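About Limen

Limen is a small school for children aged two to six, on the ground floor of the old Montecinos building. Most pages like this one open with a promise. We have read a lot of them, and when we were parents looking for a place we didn't believe many. So we would sooner tell you what we do in a morning and let you decide if it sounds like your kid.

Who runs it

Hipólito Mansilla opened Limen after ten years of teaching in bigger schools, the last of them at Grirkthorpe. He left with a low opinion of catalogs. He had watched whole classrooms get fitted out with matching sets, each box promising better focus or early math, and he had watched the children play with the boxes. He still teaches every morning, and he still reads the catalogs, mainly to cross things out.

There are two groups, mixed in age. We don't rank them, and we don't call either one advanced.

What we use

Not much. Each table gets a few things to work with and something to keep them in. We like baskets for this. A child can see what is inside without asking, and can carry one across the room with both hands. We tried clear plastic tubs and they cracked. We tried labeled drawers and the younger ones couldn't read the labels, which we should have seen coming.

The blocks are plain and come in strong colors. They have no letters, numbers or animals on them. Parents sometimes ask when we will move on to "real" materials, and our answer is that a block is real enough. You can put it somewhere, take it back, hide it, trade it, or argue over it. We have seen all five before snack.
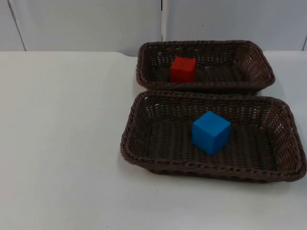 Two woven baskets on a white table, a red block in the one at the back.

Sorting and putting away take up a good part of the early session. We are cautious about what we claim for this. There are schools that will tell you moving a block from one basket to another builds the foundations of algebra. Maybe it does. We haven't seen proof we would put our name to, and we're not going to print a chart. What we can say is that children who do it every day get to know where things go, and they tend to correct the adults who don't.

A teacher will usually start by saying very little. Put the red one in the back basket. Now find me a different color. Some children do it right away, some want to swap the baskets around first, and a few will walk off with one and fill it with shoes. We let the shoes happen once.

A few things we don't do

We don't send home progress stickers. We don't use screens in either room. We don't film the children for the website, and we won't send you a photo every hour, so if you need one to get through your workday we are probably the wrong place for you. You will get a conversation at pickup and a longer one in April – in person, with the teacher who knows your child.

We also don't call ourselves by the name of any method. Hipólito trained in more than one and took something from each, and he has doubts about all of them. The low tables came from one, the long outdoor break from another. The rule that whoever takes a basket down puts it back came from his grandmother.

The rooms

White tables, plain walls, daylight when the weather allows. Visitors have called it bare. We had murals when we moved in – a jungle, and a train with a face – and painted over both in the first month. There was some crying, mostly from the parents.

Spare blocks and paper come from Tetedport, a supplier near the station that lets us buy single pieces instead of full sets. It costs a bit more per block. We replace what gets lost and leave the rest alone.

Coming to see us

Visits are in the morning, while the children are here. We don't do open evenings, as an empty classroom tells you about the furniture and very little else. Please sit on the low chairs, keep your coat on your lap, and expect to be handed something. Bring your doubts along as well. If you ask a question we can't answer, we'll say so.

Call the office to set a time. Hipólito picks up after lunch.

Page last updated 09/09/2021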